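Imstead Robotics Club - Frequently Asked Questions

Please read through this before you email. Most of what people ask us at the start of term is answered here.

Who can join?

Anyone enrolled at Imstead, in any department. You do not need to have taken a programming class. We have members from nursing, history and accounting, and several of them are better with a gripper than the engineers.

What does the club do?

There are two groups. The competition group builds a small wheeled robot for the Neagu Cup each spring. The teaching group, which is the larger one, works on showing robots how to do household jobs such as putting away books and mugs. Most new members start in the teaching group, and most of this page is about it.

What happens at a teaching session?

You stand at a white table with a gripper in each hand and do an ordinary task slowly. The cameras record your movements, and later we use the recordings to train a model. The current project is called Zullix, and it is all about shelves: books, flowers, a mug tree and so on. You get a task card, you do the task, you put everything back, and you do it again.

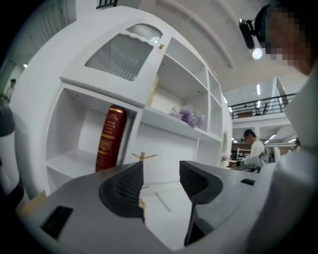
Derek Goodall wrote to ask whether the repetition gets boring, and whether people are allowed to swap tasks halfway through an evening. Yes to both. Tell the session lead and you will be given a different card. We would much prefer that to having you rush the last ten.

How many recordings do you need?

The goal for Zullix is 2,000 good ones by the end of the school year. We had 338 at the last club meeting, and 237 of those passed the check. The rest were thrown out, mostly for things being dropped or for starting before the recording did.

What counts as a good recording?

The task is finished, nothing falls, and you do not stop in the middle to talk. Small fumbles are fine. If you miss a book on the first try and get it on the second, leave it in. The model needs to see that too.

Do I have to wear the head camera?

For most tasks, yes. It goes on with a strap and takes a minute to adjust. If it gives you a headache, take it off and tell the lead. There are cards that only need the gripper cameras.

Is my face going to be in the data?

Faces are blurred before anything is shared outside the club. You sign a form at your first session, and you can ask for your recordings to be removed at any time before the data set is released in March. After that we can't pull them back, so think about it first.
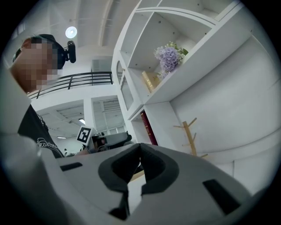
Could the form go out ahead of time, one parent asked, so that students under 18 can bring it in already signed? It does now. It is attached to the welcome email, and dual-enrollment students need to bring the signed copy with them.

How long is a session?

Two hours, from 6 p.m. to 8 p.m., with a break in the middle. Please come on time - the lead goes over the cards once at the beginning and does not repeat it.

How many people can come?

We have 24 places for the term. If you sign up and can't make it, take your name off the sheet so someone on the waiting list can have it. Two missed sessions without notice and your place is passed on.

What should I wear?

Whatever you like on the bottom half. Up top, avoid long loose cuffs, which get caught in the fingers. Take off bracelets and large watches.

Why do the grippers have those black-and-white squares on them?

They are markers. The software finds them in the picture and uses them to work out where each gripper is and which way it is turned. Keep your sleeves and fingers clear of them. If a marker cube gets knocked out of line, stop and say so, and don't try to straighten it yourself.

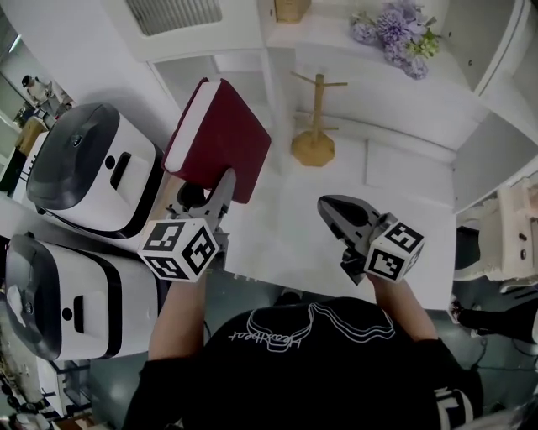
The same goes for anything loose or cracked. Write it on the repair sheet with the number of the gripper and what you were doing at the time.

Can I practice at home?

The grippers stay in the building. What you can do is learn Tratent, the program we use for checking recordings. It runs on an ordinary laptop and the club has a login for members.

Will I get to program anything?

Yes, after four sessions. By then you know what the data looks like, and the training scripts make a lot more sense. Members who want to do this join the model group, which meets in the hour before the regular session.

Does it cost anything?

No. The competition group pays its own travel.

Can I get course credit?

Sometimes. It depends on your department, and you need to ask your adviser before the term begins. We can write a letter confirming your hours.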